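Demo hosts and visitors wanted for robot open day (paid + unpaid spots)

Posted by: Lerkurex, visitor program
Location: Kalniņš building, ground floor, use the side entrance
When: one day in March, doors 10 am to 4 pm
Pay: hosts paid for the full day, visitors get lunch

Short version. We're opening up the robot hall for a day and we need people. Two kinds of people. Hosts, who stand with a group and keep things moving. And try-out visitors, who come in before the doors open, watch the demos, maybe have a go at the controls and tell us what made no sense. Read the part that applies to you, apply at the bottom. Sorry this is going up so late, the hall dates only just got confirmed.

WHAT THE DAY LOOKS LIKE

Visitors come through in groups, a new group every half hour. Each group gets a short welcome in the lobby, then the hall, then the coffee area where they can ask whatever they want. Hall part is the part everybody comes for. We're expecting 200 people over the day if the sign-ups hold, more if the weather is bad and families are looking for something indoors.

The main demo is table work. Two arms, a white table, pink bowls, and the bowls get stacked. Sounds small. It is small, but people will stand and watch it for a long time, and kids start cheering for it. At the last open day we planned 5 minutes per group at that table and had to pull people away every single time, so this year it gets a longer slot and its own host.
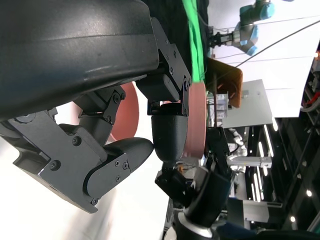 Other stops on the tour are the Mirkier line (conveyor sorting, runs by itself, loud) and the Kamach corner, where visitors can sort the same parts by hand and race the clock. Hosts rotate between all of them so you won't be stuck next to the conveyor for six hours. Ear plugs provided for the Mirkier stop.

HOSTS - what you'd be doing

Meeting your group in the lobby and walking them through
Giving a two minute intro at each stop, we write the script, you make it sound like a person
Keeping everyone behind the floor line, including the dads
Passing hard questions to the engineers and not making up answers
Watching the time. Please really watch the time
Helping put the chairs back at the end

You do not need to know robots. We have people for that. We need somebody who can talk to a nine year old and a retired machinist in the same group and not lose either one. Experience that helps: museum work, tours, camp counselor, retail, teaching, front desk. A second language is a big plus, put it in your application.

You do need to be on your feet most of the day, with breaks. If that's a problem tell us, the welcome desk is a sitting job and we need one person there the whole time.

We have 7 host spots. Training is one evening the same week, 6 pm, two hours, also paid. Its required, so please don't apply if you can't make the training. You'll walk the full route, see each demo from the visitor side and practice the intros on eachother.

TRY-OUT VISITORS - what you'd be doing

This is the unpaid one, but you get lunch, and a tour with far fewer people in it than the public gets. You come at 8 am on the open day. We run the full tour on you like you're a real group. Afterwards you sit down with us and fill out a form, then we talk for a bit. Plan on being done by 10.

What we want to find out:

Could you hear the host at every stop
Was the wait between tries at the bowl table boring, or fine
Did you understand what the person at the controls was doing
Anything that made you nervous
What you'd tell a friend about it afterwards 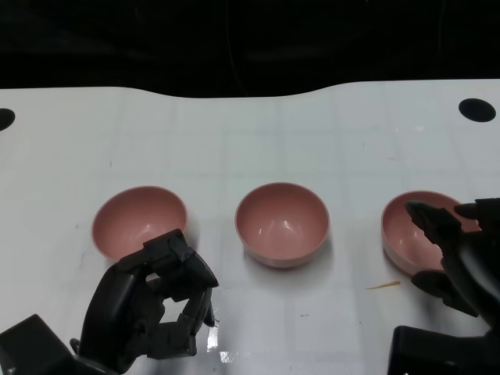 If you're picked for the controls part you'll get a short lesson first and an operator next to you the whole time. Everyone is slow at it in the beginning. Engineers too. Picking up a bowl by the rim and setting it inside another one is a thing you've done a thousand times without thinking, and then you try it with somebody else's fingers, basically, and it takes you all of your turn. That's fine. Bowls get dropped. We have more bowls.

Controls part is adults only, and you need to be OK standing still and concentrating. Let us know if flickering screens bother you. Watching is open to ages ten and up with a parent along.

Looking for a mix. Please don't rule yourself out for being "not technical", we have plenty of technical people in the building already and they are terrible at telling us what's confusing. Wheelchair users very welcome, the route is step free and we want to check that the sight lines at the table work from a seated height.

THE BOWL DEMO, since people keep asking

Got a lot of emails about this after the last posting so here's the quick answer. Each round starts with the bowls apart on the table. The operator works both hands, stacks the bowls, then they get spread out again for the next round. Groups see as many rounds as fit in the slot. Some go quick, some don't. Hosts should not promise a full stack, just say "let's see how far we get". Works better with the crowd anyway. 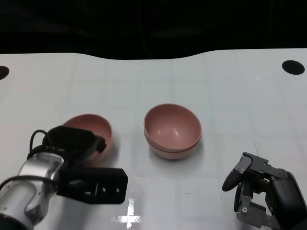 Bowl table during a round: two stacked, one still on its own at left.

Nobody from the public goes inside the floor line. Not for a photo, not for a second. Operators can stop everything at any time and hosts back them up on that with no discussion.

PRACTICAL STUFF

Closed shoes for everyone. Long hair tied back if you're doing the controls part. No loose scarves, no dangly bracelets. Bags go in the lockers, bring a coin or borrow one at the desk.

Photos are allowed from behind the line, no flash. We'll be taking pictures too, if you don't want to be in them take a yellow sticker at the door.

Lunch is sandwiches and soup, veggie and vegan available, tell us about allergies when you apply and not on the morning. Street parking is hopeless. Take the bus, or use the bike racks behind the Kalniņš building. Hosts who need a parking spot can ask for one, we have 4 and they go in the order people ask.

HOW TO APPLY

Use the form on the Lerkurex visitor page, pick "host" or "try-out visitor". Hosts: a few lines about yourself and one thing you've explained to a crowd, any topic. No resume needed. Visitors: just your age group, whether you want to watch or try the controls, and anything we should know about access.

We read them as they come in and answer everybody, yes or no. Host spots usually fill first so don't sit on it. If you applied last time and didn't get in, apply again, we kept no list.

Questions go through the same form, pick "other". Please don't call the front desk, they don't have the schedule and they'll only send you back here.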